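Handout 2 -- Working rules for the bin cell
Automation Skills, Ustarbridge site. Revised July 25, 2023. Replaces the April sheet, please bin the old one.

Read before the practical. We went through the standards side last time (risk assessment, who signs what) so this is just the everyday rules. Bring it with you, there are no spares in the lab.

1. Before power
Walk round the cell. Cables first. Dress pack on the wrist should follow the arm without pulling tight at full reach, and without hanging low enough to snag on a part. Check it at the far corners of the bin, home position tells you very little.
Clamps on the bin rim -- try each one by hand. A bin that shifts a few millimetres makes every taught point wrong and you will spend the hour blaming the software.
Loose items off the table if they are inside the reach of the arm. Pens, tape, phones, all of it.

2. Teaching points
Reduced speed only. One person holds the pendant and that person is the only one who moves the arm. Second person stands where they can see the gripper and can get to a stop button.
Say "moving" out loud before you jog. Feels silly, do it anyway.
Approach from above, then straight down. Coming in at a slant near a bin wall is how Carroll group bent a finger last year.
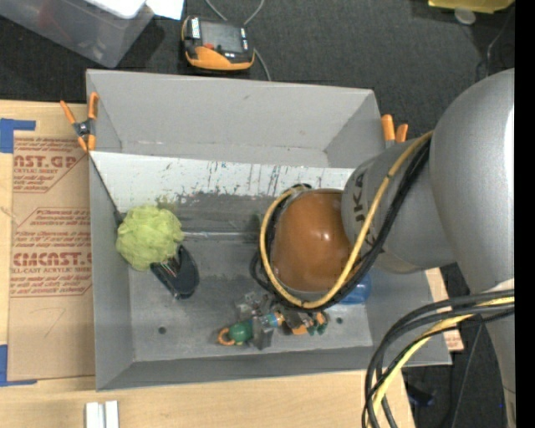
Mixed parts are harder than the Norketex exercise you did with the blocks. Soft things squash and spring back, thin things slide under other things. So set the grip force for the weakest item in the bin, not the heaviest, and leave clearance from the walls on every approach. If a pick fails twice, stop the program and look. Do not keep hitting retry.

3. Hands in the bin
Never while the program is running, paused counts as running. Stop, confirm the drives are off, take the pendant with you, then reach in. Same rule for staff.

4. Pendant
Goes back where the operator can reach it without leaning over the cell. Lead kept clear of the bin and of your feet. Know where the stop is before you need it (yes this is on the test).

5. Logging
Every stop gets a line in the Farel log: time, what was being picked, what you changed. "Reset, ok now" is not an entry. Last year's log ran to 3,804 lines and a good few were usless for that reason.

6. End of session
Arm home, drives off, gripper open and empty, key out. Parts back in there box.

For next time: read section 2 again, and page 42 of the course book on stopping distances.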